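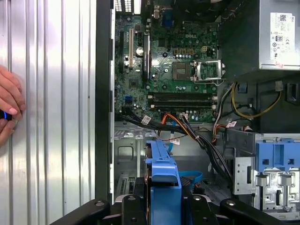 Section 4: Fitting the processor and memory

4.1 Scope of this section

This section forms part of the Trendance workshop guide for refurbished desktop towers. It applies to the Inden range of reconditioned machines and to any Dell tower issued under order code 266. Staff who have not completed Section 3 (Opening the case) should do so before continuing.

The person carrying out the work is referred to throughout as the fitter. Questions concerning this section should be addressed to Elsie Ellwood at the Cropper workshop.

4.2 Before starting

1. Shut down the computer and unplug the mains lead at the wall. Press the power button once after unplugging.
2. Lay the tower on its side with the open side facing upwards. The surface must be firm and level.
3. Put on an earthing strap and fasten it to bare metal on the chassis.
4. Confirm that the part number on the processor packaging matches the job sheet.

Caution: The contacts inside the socket are fine and bend easily. A board with bent contacts must be returned to stores and must not be straightened at the bench.

4.3 Opening the socket

5. Press the lever down and slightly outwards until it clears its catch, then raise it fully.
6. Lift the metal bracket away from the socket. It should stay open without being held.
7. Inspect the socket under a good light. Remove dust with the hand blower only – cloths, brushes and cotton buds are not permitted.

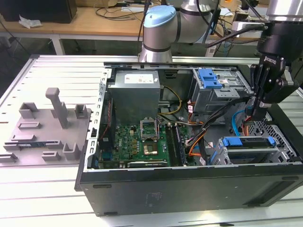

Figure 4.1 Tower on its side, with the processor socket open and the bracket raised.

4.4 Seating the processor

8. Hold the processor by its edges. Do not touch the underside.
9. Line up the marked corner with the corresponding corner of the socket.
10. Lower the processor straight down. It should settle under its own weight. If it does not lie flat, lift it out and check its direction.
11. Close the bracket and return the lever to its catch. Firm resistance is normal at this stage.

Note: Cooler fitting is covered in Section 5. The computer must not be switched on until that section is complete.

4.5 Cables and memory

Drive and power cables often lie across the board once the case has been opened. They should be moved aside before any memory is fitted, taking care not to pull on the connectors.

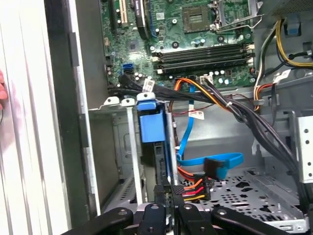
12. Read the tag on each data cable, where one is fitted, and note on the job sheet the port to which it belongs.
13. Open the latches on the slots to be used.
14. Match the notch in the memory module to the ridge in the slot and press evenly at both ends until the latches close.
15. Lead the cables back towards the drive bays so that none rests on the socket or will touch the cooler fan.

Caution: Power connectors for the drives fit one way round only. If a connector does not slide on easily, turn it over and try again.

4.6 Records

Enter the completed work on Form 87 and attach it to the job sheet. Forms are collected on Monday and passed to Elsie Wragg for checking. Replacement parts are ordered through Ikesico – allow extra time for requests made in October.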